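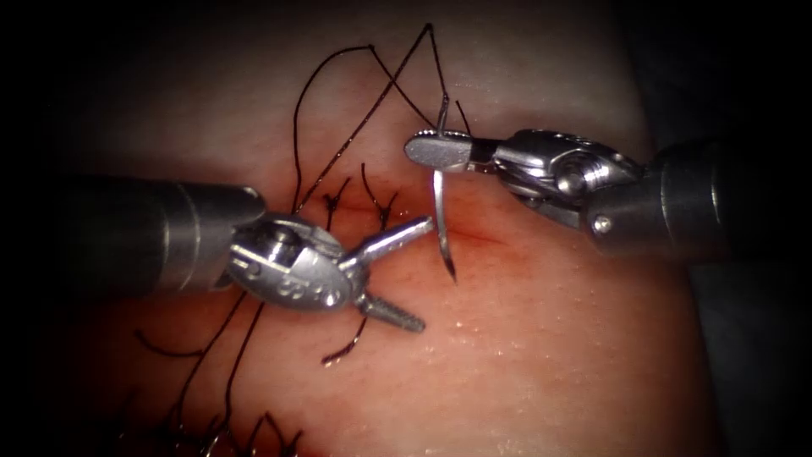

Home Projects Courses Archive Contact

Does a Neat Closure Mean a Good One? Suturing on Tissue Pads
Student project report, Asbridge Biomedical Skills Course

Our project started with a sentence in the Lurnix course booklet: "A closure that looks even will hold evenly." Every group before us seems to have copied it into their introduction. We couldn't find a test behind it anywhere in the booklet, or in the older reports on the shelf in the lab, so we decided to look at it ourselves.

The plan was simple. Make a straight cut in a tissue pad, close it with interrupted stitches, have it graded on looks, then pull the edges apart slowly and watch which stitch gives up first. If the booklet is right, the pads with the best grades should hold out the longest and should fail in no particular place. If it's wrong, the grades should tell us very little.

Materials

We used tissue pads from the Irport supplier, plain black suture and a curved needle. Black thread is easy to see against the tissue until the area around the cut turns red, and then a short tail lying along the edge can be missed. We lost track of tails more than once and pulled on the wrong one. The booklet recommends black without mentioning this.

The pads are the weak point of the whole project and we would like to say so early. They were sold to us as matched. They were not matched. Some were firm all the way through and others gave way under the needle as if there were a softer layer underneath. They also dry out while you work, faster at the corners, and a stitch placed late in a session goes into a different material from one placed at the start. We kept them covered between stitches, which helped a little.

Grading

For looks we used the Karimi sheet, which gives up to 8 points for spacing, depth, knot position and edge contact. It is quick to fill in. Our complaint is that depth is graded from the surface. You see where the needle went in and where it came out, and you assume the path in between was a nice round curve. It often isn't. A needle that is pushed straight instead of turned along its own arc leaves a shallow bite, and from on top the stitch looks the same as a deep one.

We graded everything twice, with a day between, without looking at the first score. Most of the scores moved. One pad lost two points overnight while sitting under a lid. We think this says more about the sheet than about the pad.

What goes wrong in a single stitch

Before the pulling test we spent a Sunday afternoon going over single stitches slowly, one step at a time. Where the needle is held matters a lot. Held close to the thread end, it swings and bends. Held near the tip, there is hardly anything left to push through with. Somewhere around the middle works for a start, and after that the booklet's advice to hold it "two thirds back" seems to be a matter of taste. We tried both and couldn't separate the results.

The entry angle was the bigger problem. The tip should meet the tissue close to straight down, and almost all of us came in too flat on the far side of the cut, where the view is worse and the hurry is greater.
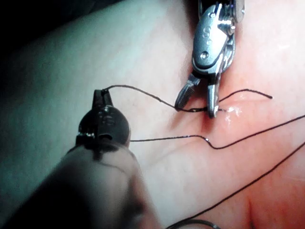

Then there is the thread. Pulling it through is where a good bite gets ruined – the loop tightens toward the entry point, the tissue lifts, and if the pull is sideways the hole stretches into a little slot. A stretched hole looks harmless. It closes up again when the tension comes off, and the Karimi sheet has no box for it. In the pulling test it was the place where most of our stitches tore first.

Tail length caused arguments too. Leave the tail long and it wanders across the pad and gets caught in the next loop. Leave it short and it slips back into the tissue during the first throw, and the stitch has to be done over. We settled on short and regretted it about 7 times.

Results of the pull

The best looking pad did hold well. So did one of the worst, a crooked line with uneven gaps that got a very low grade for spacing and then refused to open. Its bites were deep. The pad that came second on looks failed almost at once, starting from the middle, and when we cut across it we found the stitches had gone in barely under the surface.

We don't want to claim too much from this. The pads varied, the pulling was done with a hook and a spring scale that sticks at the low end, and the same people who placed the stitches also judged them. A different batch might give the opposite picture. What we can say is that we saw no sign of the rule in the booklet, and that grading a closure from above leaves out the part that does the holding.

Changes we would make

Cut across at least one stitch on every pad before giving it a grade. Add a line to the sheet for stretched holes. Order all pads from a single batch and write down how long each has been out of its cover. We would also drop the timed round. It produced a nice chart and a lot of flat entries.

The course asked for 3000 words and we have come in well under that. The longer draft had a section on knot types that rested on two pads, one of which had been dropped on the floor. We took it out.

Score sheets and the cut sections are in the lab folder for the next group, including the pads that don't support our view.

Shared 8 times | 2 comments

Related projects
Does pad temperature change needle force?
Knot slippage in plain and coated thread
A second look at the Karimi sheet
Storing tissue pads between sessions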